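May, 7:15 in the morning, build 13

The name is still not settled. Brilloteck's letter says our "Tollon" is too close to their "Tollon Arena," a game they shelved before half of us could drive. They would now like it back, or they would like money, and the letter is coy about which.

Annag Yule went through the code for every place the word turns up. Menus and the save folder were easy. The voice lines are the sore spot, as Gunn the blacksmith shouts it at the player every time he sells a shovel. We can cut him down to a grunt. Playtesters may prefer it.

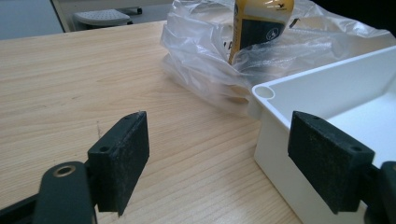
Guangming wants to rename the whole thing "Skovivis" and be done by lunch. Morag says it sounds like a cough syrup. I voted with Morag, then caught myself typing it into the build notes, so it may be catchier than we think.

Real work, for the record: matchmaking now drops a stalled lobby after 15 seconds. Six testers got in on the first try and the seventh got a lobby all to himself, which he won. Bug filed.

To do: swap the title screen for a plain gray card, ask Ishbel whether the map names are covered by the letter too, mute Gunn.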